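Masell 3831 Matte Backdrop Cloth, Green

Home / Backdrops and Supports / Cloth / Masell 3831

Item no. 3831-G
Availability: ships from Murnstead warehouse
Sold by the roll or cut to length

Overview

The Masell 3831 is a woven polyester backdrop cloth with a brushed matte face. It is made for tabletop and small studio work where a flat, even background is needed and paper rolls wear out too quickly. The cloth is dyed in the yarn, so a cut edge shows the same green as the face. The back is a plain weave and should not be used as the shooting side.

The 3831 replaces the older Masell knit cloth. The knit stretched under clamps and showed vertical pull lines near the top hem. The woven cloth has very little give in either direction and hangs straight once the creases have been steamed out.

Specifications

Material: 100% polyester, woven, brushed one side
Color: green (also stocked in gray and black)
Finish: matte
Usable width: 2 m
Top hem: sewn pole pocket
Bottom hem: sewn, with chain pocket
Side edges: heat cut, not hemmed
Flame treatment: none
Country of weaving: see roll label

Cut lengths are measured before hemming. Allow for the loss at both ends when ordering to an exact drop. Orders longer than a full roll are supplied in two pieces and are not seamed.

Hanging

The pole pocket accepts the Eten crossbar in either the fixed or telescoping version. Slide the bar through from the left so that the locking collar ends up outside the pocket. Bars with a raised center joint will print through the cloth and should be sleeved first.

For a flat wall behind a table, hang the cloth so that it drops past the rear edge of the tabletop and clamp it to the stand uprights at table height. Put tension on the sides before the bottom. Pulling down first fixes the upper creases in place. For a sweep, let the cloth run forward over the table and leave the bend loose. A tight bend catches overhead light as a pale band.

Keep the subject well clear of the cloth. White and glossy objects pick up green along their edges when placed too near it, and no change of cloth finish will fully prevent this. Moving the object forward is more effective than lowering the background light.

Lighting

Light the cloth separately from the subject where space allows. Two soft sources at matching height, one on each side, give the most even result. Check evenness with a meter at the corners and center before setting the subject light. The brushed nap has a direction, marked by an arrow on the roll label. Pieces hung side by side must have their arrows pointing the same way or they will read as two shades.
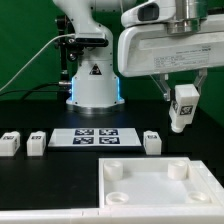
Green backdrop used as a flat wall behind a dark tabletop.

Care

Machine wash cold, gentle cycle, no softener. Hang to dry. Softener flattens the nap and leaves a slight sheen that cannot be washed out. Steam from the back on low heat. Do not iron the brushed face. Lint can be taken off with a tape roller worked in the direction of the nap.

Store rolled, face in, on the supplied core. Folded storage is acceptable for transport only.

Ordering

Sample swatches are free, limited to 2 per order. Dye lots vary slightly. If a later piece has to match one already in use, quote the lot code from the label and we will check stock before cutting. The standard lot is 1000 m, and earlier lots are not held back once sold.

Cut cloth is not returnable unless faulty. Full rolls may be returned unopened.

Related items

Eten crossbar, telescoping
Eten upright stand, pair
Zakaria spring clamps, padded jaw
Zakaria chain weight for bottom hem
Masell 3831 Matte Backdrop Cloth, Gray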